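Gonçalo Tavares
Clearing the big table, a thread. It has been collecting things since August and I need it back.
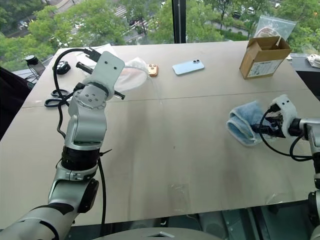 The table, part way. Blue towel folded, back edge still to do.

1/ The table is two panels joined together, pale beige, matt finish. I like it a lot. Its one fault is that it's big enough for everyone to put something down on it and walk off.

2/ My method is to push everything to the far edge first and then deal with it from one end to the other. You get working space straight away and you can see what you've got.

3/ Towel first. It's the fuzzy light blue one, from the Lotau set. Folded in half, then in half again, edges lined up. It goes back in the airing cupboard on the second shelf with the other one.

4/ Scissors, black handles. These live in the kitchen drawer and have not been in the kitchen drawer for weeks. I bought a second pair because I couldn't find them. So now we have two pairs.

5/ Mouse. It's the spare, and it works. Into the desk drawer with the chargers.

6/ Two phones, one gold and one light blue. Both old. The gold one still has photos on it that I want to copy across before it goes anywhere. The blue one is wiped and going to my niece.

7/ I looked up what the gold one would fetch. 46 quid on one site, less on the others. Will probably keep it as a spare.

8/ Big crumpled piece of plastic at the back. Our council doesn't take that sort in the recycling, so it goes to the collection point at the supermarket. There's a small clear scrap near the front of the table as well, same bag.

9/ Cardboard box at the right-hand end, flaps up. I'm keeping this one out as the "belongs in another room" box. Things go in, the box goes round the flat once, the box comes back empty. Then it gets flattened.

10/ Someone always asks about storage so: the drawer dividers are Stustix, the shelf boxes are Flurnivent. The Stustix ones slide about a bit unless you put something rubbery underneath. The Flurnivent lids are good.

11/ For wiping down I use a damp cloth and a drop of washing-up liquid, then a dry cloth. The surface shows smudges if you leave it to dry by itself. I tried the Cabello spray last year and it left streaks, so I went back to the washing-up liquid.

12/ Reply to a couple of people: the table is 200 cm long. No, it doesn't fold. Yes, getting it up the stairs was a pain. We took the legs off and it still needed two of us and a neighbour holding the door.

13/ And to the person asking about the seam down the middle, crumbs do get in there. An old toothbrush sorts it out. I do it once a month, or when I remember.

14/ Next job is the shelf behind the door, which is mostly paperwork and one dead plant. I'll start a separate thread for that when I get to it. If anyone has a decent way of filing appliance manuals, send it over, mine are in a carrier bag.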